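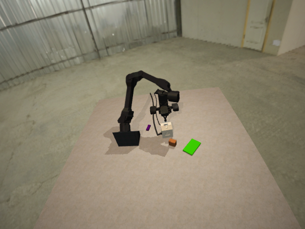

Low-Sodium, Low-Potassium Kitchen Tips for Chronic Kidney Disease

Compiled by Kyung-hwa Jang, renal dietitian. Follow the limits on your own lab sheet where they differ from the figures given.

Setting the daily numbers

The usual sodium ceiling is 2,000 mg per day. Potassium and phosphorus limits depend on stage, medication and blood results, and a person with normal potassium should not restrict it without being told to. Write the limits on a card and tape it inside the cabinet door at eye level.

Reading labels

Check serving size first. A can that lists 200 mg of sodium per serving may hold two or more servings. Then read the ingredient list for any word containing "phos" (sodium phosphate, phosphoric acid). Phosphate additives are absorbed more completely than the phosphorus found naturally in beans or grains, and the amount is often not printed. Avoid salt substitutes made with potassium chloride unless the clinic has approved them.

Leaching potatoes

Peel and cut into thin slices. Rinse, cover with plenty of cold water, bring to a boil, drain, then cover with fresh water and boil until tender. Discard both waters. Do not use them for soup or gravy. Double boiling removes more potassium than soaking raw pieces overnight. Steaming and microwaving remove very little.

Setting up the counter

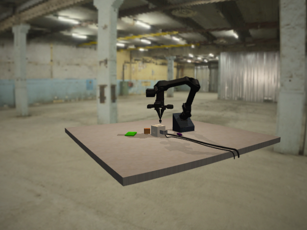 Weighing goes wrong most often at the surface. A kitchen scale should sit on a rigid, level board, away from the stove fan, and be zeroed with the empty bowl in place. Pick a board with a plain matte top in one pale color so that dark spills and dropped pills are easy to spot. Wipe it down between raw meat and vegetables. Keep the same bowl for the same job and mark its empty weight on the bottom with a paint pen.

Canned goods

Drain canned beans and vegetables in a colander and rinse under running water for one minute. Rinsing lowers sodium but does not bring a regular can down to the level of a no-salt-added one. Canned fruit should be drained as well, as part of the potassium moves into the syrup.

Tracking fluids

Applies only to those on a fluid limit. Fill a marked pitcher with the day's allowance each morning. Each time you drink something else, pour the same volume out of the pitcher. Count soup, gelatin, ice cream and ice. Ice melts to a little less than its frozen volume.

Batch cooking

Murray Hapeta, a dialysis patient, cooks on Thursday and freezes single portions in flat bags. Label each with the dish, the weight and the sodium per portion. Salt nothing in the pot. Garlic powder, vinegar, dried thyme and lemon juice can be added at reheating. Check that the garlic is powder and not garlic salt.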